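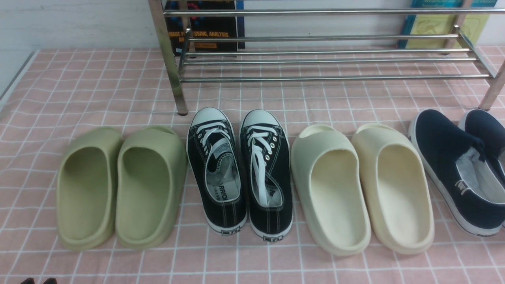

Quatre paires devant l'étagère, juillet 2018

Je voulais écrire depuis longtemps sur notre entrée, parce que c'est le sujet sur lequel on discute le plus dans cet appartement. Quand je suis arrivée en France, en janvier, j'avais deux paires de chaussures et je croyais que c'était peu de choses à ranger. Mais Hưng en avait déjà beaucoup plus que moi, et l'entrée est petite.

Chez mes parents on enlève les chaussures à la porte et on les laisse comme elles tombent. Chez la famille de Hưng Ông, c'est le contraire, chaque paire a sa place et on la tourne du bon côté. Nous avons donc cherché un compromis. Le principe est simple : tout ce qui a été porté dans la semaine descend sur le tapis rose, on met les paires en ligne, et on décide ensuite ce qui retourne sur l'étagère en métal et ce qui part dans le placard.

Les claquettes gagnent toujours. Les vertes et les crème sont les plus pratiques pour descendre la poubelle ou chercher le courrier, alors elles restent en bas. Elles sont épaisses et elles prennent de la place, il faut le dire, et on ne peut pas les plier ni les mettre l'une dans l'autre. Par contre elles se lavent avec une éponge et un peu de savon, en deux minutes.

Pour les baskets noires en toile, c'est plus long. Le bout blanc en caoutchouc se salit vite et je le frotte avec une vieille brosse à dents. J'ai essayé une crème de la marque Pruvix, qui m'a coûté trop cher pour le résultat – le savon de Marseille fait aussi bien. Les lacets, je les lave à part, dans un bol.

Les bleu marine s'enfilent sans rien attacher, et je pense qu'elles iront sur l'étage du bas, près de la porte. Il me reste à trouver une place pour les bottes d'hiver, qui sont encore dans leur carton sous le lit. Si quelqu'un connaît un bon système pour les bottes hautes, je lis tous les commentaires.

Eirini Mavromatis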